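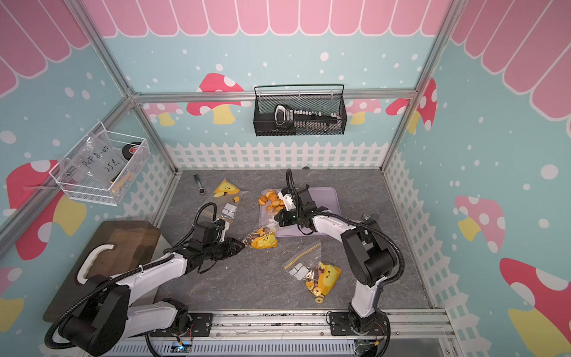
Hi Vesela,

Second update on the Planddale seed library, as promised, and a bit longer than the first because there's a lot more to tell you this time!

We now have 38 varieties on the shelves, mostly beans, squash and lettuce, plus a very odd purple radish that came in from a gardener over in Palacios. Seventeen of those were saved by people here in town and the rest we bought in with your first payment. The Prirido grant line for envelopes and labels is nearly used up (I ordered too many of the small size and had to go back for bigger ones – beans are fat, who knew). I've moved a little over from printing to cover it, which I think your rules allow, but please shout if they don't.

The seed-saving evenings have been lovely. We planned for 10 people at each and the October one filled up, with a few more standing by the door. November was quieter, I think on account of the rain, and we spent most of it cleaning tomato seed and arguing about how long to leave it in the jar. I say three days. Others say five. We're trying both.

What hasn't gone well is the borrowing records. The paper cards get filled in halfway or not at all, so I can't tell you yet how many packets have gone out, and I'd rather leave that box blank than guess. I'm switching to one sign-out book on a string in December and will send real numbers next time.

The germination tests are also behind. I've done 10 varieties so far, all fine except the old leeks, which did nothing at all. Those have come off the shelf.

Next up is the spring swap with the Virkivance allotments. They've offered their hall for free, so the room hire money is spare – could we put it toward a proper cool cabinet? I have a quote and can send it over.

Thanks again for all your patience with the forms!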